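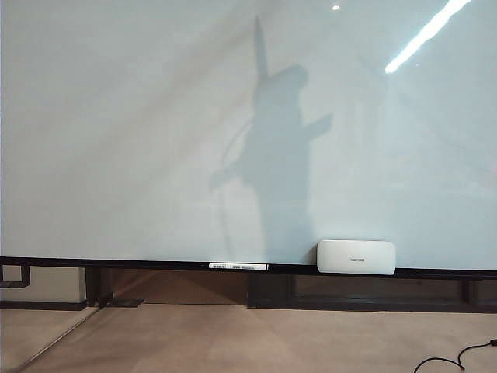
Fig. 1. Board with black tray.

Handout 3: Care of the whiteboard, Gandach training rooms

The board must be clean before the group comes in. Wipe from top to bottom with a dry cloth, and then wipe the tray also.
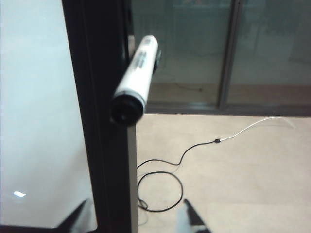

Which marker may I use?
Only one marked for whiteboards. Try it first in a low corner.

Keep the markers lying flat, with the cap pushed on until it clicks. A marker which stands with the tip up will soon write pale.

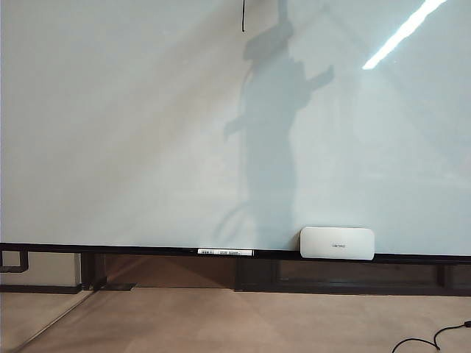
For old ink, please use the Dakov spray, two pushes on the cloth and never on the board. Let it dry before writing again.

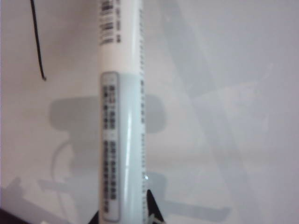 Where do I get new markers?
Ask at the desk in room 13 before noon.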